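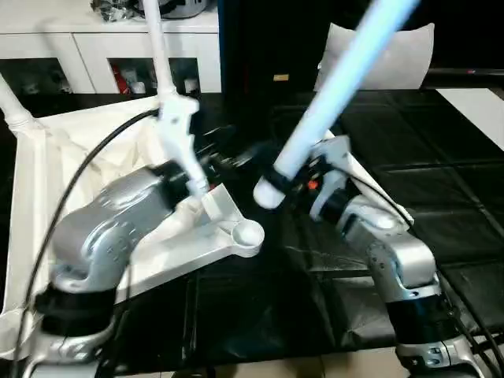 Telano flat-pack seating trial – progress to 27 Feb 2026

Work this period has been on white seating with tubular legs and a moulded plastic seat. We asked Wollby for 50 more sets in November and 23 have arrived. Peletti has agreed to supply spare legs.
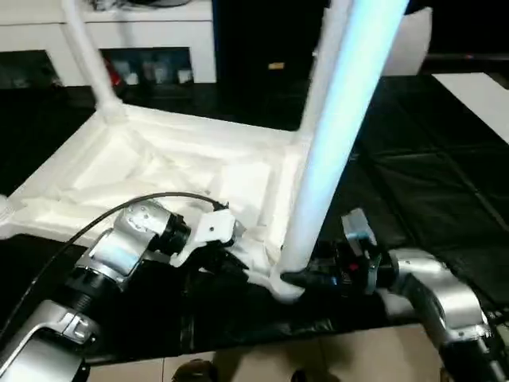 Fitting a leg into its corner is still the slowest step, and the instructions now say to do it with the seat turned over. The covered table stays – it protects the seats from scratches. Spending stands at 1,741 pounds, within budget. 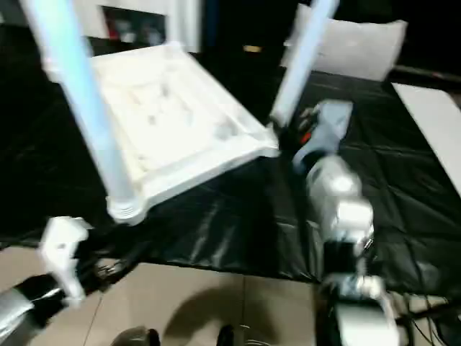 Kollár asked whether the leaflet could show all the legs going in before the seat is stood up, as buyers tend to try it too early. We will redraw that page and send a proof in six weeks.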